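# The grey basket and the dining table

We moved to Rorkatthorpe in March, and most of the unpacking was done within a fortnight. The part that took longer was deciding where things live when they are not being used. This post is about one of those things, and about the table it keeps ending up on.

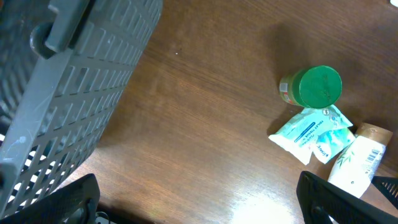

I bought the basket years ago from a hardware shop in Bainbridge, for shopping. It has a fold-down handle and slots all the way round the sides, so you can see more or less what is in it without tipping everything out. In the old flat it went back and forth to the car. Now the shops are close enough that I take a rucksack, and the basket has turned into the place where things wait.

By things I mean post, batteries, the tape measure, gloves, a bike light, instruction leaflets for the boiler. Anything that belongs upstairs, or in the shed, or in a drawer I haven't picked yet. I don't mind this as a system. The trouble is that it only works if somebody empties the basket, and I went most of the spring without doing it.

So one afternoon last week I took everything out. There were 29 items, which I know because I wrote them down on the back of an envelope that was one of the 29. A fair bit was rubbish. The leaflets went into the folder with the house papers. I found two spare keys and have no idea what either of them opens, so they are in a jar.

The plastic has picked up scratches over the years, mostly low down on the sides. I tried washing-up liquid and an old toothbrush, which was slow going with that many slots. The marks that are left are scratches and I can live with them. The shower would have been quicker. I'll do that next time.

The table is more of a worry. It is wood, reddish-brown with a shiny finish, and it came with the house. I like it a lot. The grain is fine and very straight, and in the evening the light catches the surface and shows up every speck and scuff. Some of those were there when we came. I suspect a few are from me sliding the basket along instead of lifting it.

I looked at having the top refinished. A firm called Grelolix quoted £347, and they would have wanted the table for most of a month. We eat at it twice a day and I work at the other end, so I said no. I bought a tin of Callusum wax instead and have used it once, on the end nearest the wall. I can't see much difference yet - the tin says to leave it and do a second coat, so I will.

For the basket I have made a rule. It can sit on the table while it is being filled or emptied, and it gets lifted, not pushed. Otherwise it goes on the bottom stair. I cut some felt for the underside from a sheet left over from the chair legs, and stuck it on with the glue I had in the drawer. One corner has already come away.

Next on the list is the cupboard under the stairs, which still has four boxes in it that I haven't opened. One is marked "kitchen, misc" and I think the good colander is in there.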